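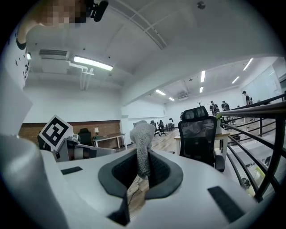
Zurcir un calcetín lleva menos tiempo que buscar su pareja, y aun así casi todos los tiramos en cuanto asoma el dedo gordo. Esta guía es para talones y punteras de lana, que son los que merecen el esfuerzo. Los de algodón del paquete de oferta también se pueden zurcir, pero allá cada cual con su tarde. Un punto gris jaspeado, como el de la foto, es lo mejor para empezar: entre tanta mota, un hilo de un gris que no es exactamente el mismo pasa por bueno. El negro liso lo delata todo. Déjelo para más adelante, cuando ya tenga cierta reputación que perder.

Qué hace falta

Una aguja de zurcir de punta roma y ojo largo. Lana fina del grosor del calcetín o un poco menos. Tijeras. Algo redondo y duro para meter dentro: un huevo de madera, una seta de zurcir o una bombilla antigua, que era lo que usaban en mi casa. Yo tengo la seta de Plullness, que es cara y rueda por debajo de los muebles como las baratas. La lana que gasto es la Runier en madeja de 40 metros, de la que todavía me queda casi toda, porque un talón consume poquísimo.

Preparar el agujero

Lave el calcetín antes. No voy a insistir en este punto. Métale la seta y centre el agujero sobre la parte curva, sin estirar: si el tejido queda como un tambor, el zurcido saldrá abombado y lo notará a cada paso. Recorte solo las hebras sueltas que estorben. La tentación de dejar el borde limpio y circular es grande y hay que resistirla, que el agujero ya es bastante grande sin ayuda.
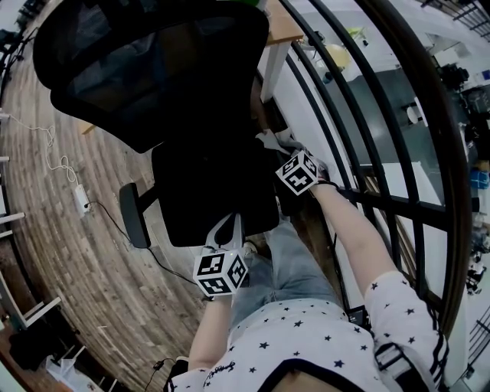 La urdimbre

Empiece un centímetro por fuera del borde, en tejido sano. Dé una fila de puntadas pequeñas hacia arriba, gire, baje pegado a la anterior y así hasta llegar al agujero. Ahí cruce el vacío con el hilo tendido y siga cosiendo al otro lado. No haga nudos — un nudo en el talón es una piedra en el zapato, solo que sin poder sacarla. Deje una lazada mínima en cada giro, porque la lana encoge algo al lavarse y de algún sitio tiene que tirar.

La trama

Gire el trabajo 90 grados y pase la aguja por encima de un hilo, por debajo del siguiente, y en la vuelta de regreso al revés. Apriete cada pasada contra la anterior con la punta de la aguja. Si se equivoca de hilo, deshaga. Si se da cuenta seis filas después, es un zurcido artesanal.
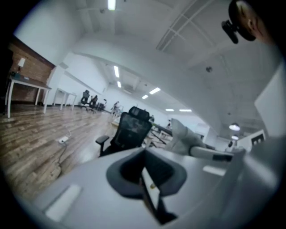

La postura importa más de lo que admiten los manuales. El primer talón lo hice en el sofá, con una lámpara de pie detrás, y acabé cosiendo el calcetín al pantalón. Luz del techo abundante, mesa a buena altura y una silla como esa negra de malla, con su respaldo alto y su reposacabezas, y la cosa cambia mucho. Los codos, apoyados en la mesa. El hilo, nunca más largo que el antebrazo.

Para rematar, esconda el cabo entre las puntadas del borde y corte a ras. Lave a mano las primeras veces.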